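Baltar Short Courses
Looking at Objects, handout 4: the crowded table
March 13, 2026

Still life in this course means whatever is on the table. You will work from the large white table in the Rultgate room, and you should leave things where you find them. Spend the first seven minutes walking round it before you pick up a pencil.

A white surface helps with tone. Every object on it can be judged against the same ground, and small patches of strong colour — a yellow-green mug, a dark red disc — show up at once. Start with the large shapes and leave lettering until last.

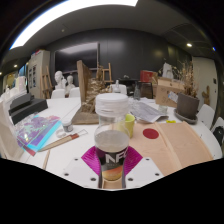

Clear plastic is the usual difficulty in week one. Students tend to outline a bottle and then have nothing to put inside it. Draw what is seen through the wall first, then the cap and shoulder. A dark label can go in as one flat shape, with its curve at top and bottom. The large letters follow that curve.

Textured objects need a different approach. With the bronze-coloured sculpture, half close your eyes and find the dark masses, then add the highlights along the ridges. Do not try to record every lump. 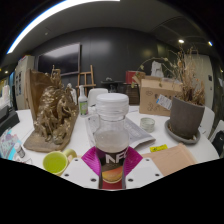
Course notes: Baltar Short Courses, drawing and observation

Choose a viewpoint and mark your place with tape. From one side the sculpture will dominate, from another the potted plant. Dried stems are best drawn from the pot upwards, in single strokes, with the saucer as a plain ellipse below.

Paper counts as an object too. Look for the crease first and get its angle right, then the tone of each panel.

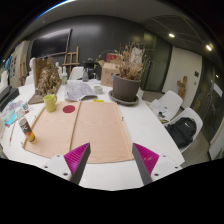 Fig. 3. Creased paper, mug and dried plant on the white table.

For next time: one tonal study of folded paper, A3, pencil only. Read the Mallet sheet on ellipses. Those in the Verton group should bring charcoal as well.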